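The Long Way Around the Table

My grandmother taught me to make dumplings by putting her hands over mine, and I thought of her every single day of that first winter at Curkex, when I was hired to teach a robot to put the groceries away.

I should say that I had no business being there. I had spent most of my working life at the alterations counter in Fultness (zippers, mostly, and prom dresses in the spring), and the ad had asked for steady hands and patience, and I figured I had one and a half of those. They sat me down at a pair of control arms, light as knitting needles, and told me that whatever I did, the robot would do too, and that it would remember. We needed 900 good runs before it would be allowed to try on its own. By the end of January I had done 140, and I'd gone home and cried over at least four of them.

The trouble was that I hurried. I'd reach straight for a thing, the way you do when the bus is coming, and the gripper would close a hair too soon and nudge the whole pile sideways. My supervisor, a kind woman who ate plums at her desk all day long, watched me do this for most of a morning and then pulled up a chair.

"You're showing it what you want," she said. "Show it how you get there."

So I slowed down. I came in from above and stopped, and let the fingers settle around the box before I asked anything of them, and I thought about those dumplings, and how my grandmother never once pinched the dough for me but only leaned a little until I felt where the pinch ought to go. A box of cookies is a forgiving thing to learn on, bless it. It has good flat sides and it doesn't roll. Bread is another story, and I won't even start on bottles lying down!

I talked while I worked, too, although the robot couldn't hear a word of it. "Easy now," I'd say, "up and over, mind your neighbor," and the cookies would rise out of the heap at a tilt, and my shoulders would come down from around my ears. I got so I could tell a good run before it was over, just from how quiet my own wrists felt. 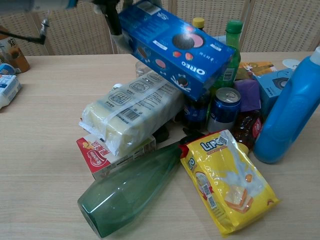
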